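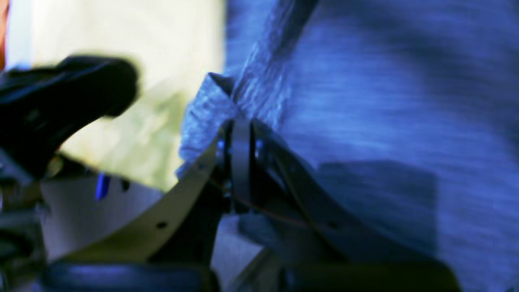
A wrist camera's view of the gripper at a raised fold of cloth. Photo: Brondine

Brondine opens its garment-handling recordings to outside teams

Brondine is releasing Tasto, a collection of 840 recordings in which people guide two-armed robots through handling clothes by remote control. University labs and small workshops can request access from August.

Cloth is wonderfully hard to teach! It slides and bunches, and a sleeve never lands in the same spot twice. So each recording follows an operator from the first touch to the last, with views from the wrists and from over the table - missed grabs and second tries included.

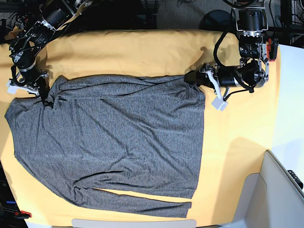 "I spent my first morning chasing one collar," says Ingvild Holmgren, who leads operator training. "By the afternoon my hands had slowed down, and the recordings were much better for it. We kept the early ones too, and I'm really glad we did."

New operators practice for 40 hours before their sessions are added to the collection. Horacio Bustos and Sabina Bednárik review every session and write short notes on where the operator changed grip or started over.

The team is already recording again and hopes to reach 1,000 sessions with the next release, which will add towels and children's clothes.

Requests for access and operator training go to Abelardo Cáceres at the Brondine press desk.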